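Home | Fixtures | Results | Squads | Kit Reviews | Join Us | Contact

We use cookies to remember your settings. By staying on this site you accept them. OK | More information

Review: the Clondero pop-up training goals

I coach the under-elevens at Plerkthorpe and last season our old metal goals became too heavy and too rusty for us. In March the club gave me permission to buy a pair of Clondero pop-up goals, and I promised to write my opinion after 8 weeks of use. 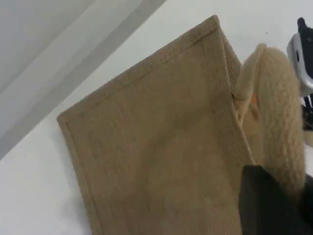 Plerkthorpe Football Club – Junior Section

First the price. We paid 42 pounds for the pair, with pegs and one carrying sack. Wendelin Camenzind from the seniors told me that at this price I should expect toys. I do not agree with him completely, but I understand now what he meant.

To open the goals is very easy. You take off the strap, hold the goal away from your face and let it go. To fold them again is another matter. The leaflet shows it in three small drawings and I followed them for a whole evening in my kitchen. Rosalie Fankhauser, who helps me with the goalkeepers, found the trick: you must push the two top corners together first and only then turn your wrists inwards. After that we could both do it in less than one minute.

On the grass the goals stand well if the ground is soft. The pegs are short and thin, and on our lower pitch, where the soil is full of stones, three of them were bent in the first week. I bought longer ones in Moffat and had no more trouble. In strong wind I would still not use these goals without a sandbag at the back, even with the good pegs.

The net is better than I expected. The children shoot from every distance, also when I ask them not to, and there is still no hole. The stitching at the lower corner of one goal has become a little loose and I repaired it with fishing line.

For small games of four against four the size is right. For shooting practice with older players it is too small, and the frame moves backwards when a hard ball hits the side. Rizal Mangundap tried them with his under-sixteens and gave them back to me the same evening.
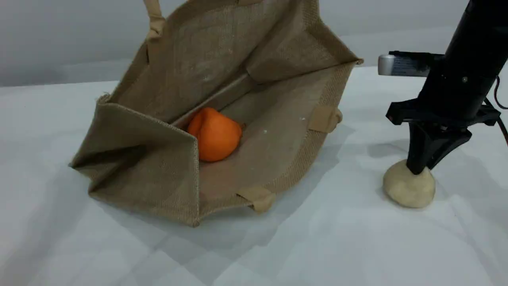 Jute tote bag on a white tabletop.

I compared them also with the Sistwood goals, which Verena Auer let me use for two sessions. The Sistwood pair costs 328 pounds. It has a stiff frame, wheels and proper ground anchors, and it is clearly the stronger product. But it needs two adults to carry it from the shed, and on most evenings I am alone until the parents arrive.

My advice is therefore simple. If you train small children on grass and you must carry everything yourself, buy the Clondero goals and spend a little more on good pegs. If you train teenagers, save your money for a heavier pair. I would give them seven points from ten. The two missing points are for the pegs and one is for the leaflet.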